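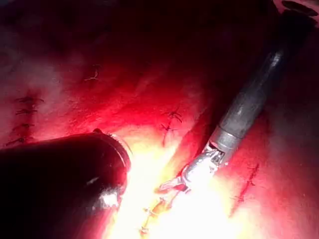

Bench > Grippers > Small jaws

HOW-TO

Comparing two grasper jaws on a stitched pad

2 min read

I've had the Cilto and Tonix jaws side by side for a while now, and people keep asking how I test them, so let's go through it!

Start with a soft red pad that already has stitches in it. I like several lines running different ways, because a jaw that's lovely on a vertical seam can be hopeless on a diagonal one. Bring the slim grasper in from the upper right and stop with the tips just over the top of the lower seam.

Now sort your light out (I always forget). Silver jaws over a bright patch glare badly and you lose the fine edges, so turn it down before you judge anything by eye. Mesfin Woldegiorgis swears by tilting the lamp instead - try both.

Then pick up one thread crossing, lift, hold, let go. Do the same on every seam, swap jaws and start again. Keep the controller settings the same for both! I saved mine as profile 309 and Hiwot Mekonnen still managed to load the wrong one.

Watch the gap between the two tools as well. If they touch, back off and redo that seam.

Write down slips as you go, seam by seam.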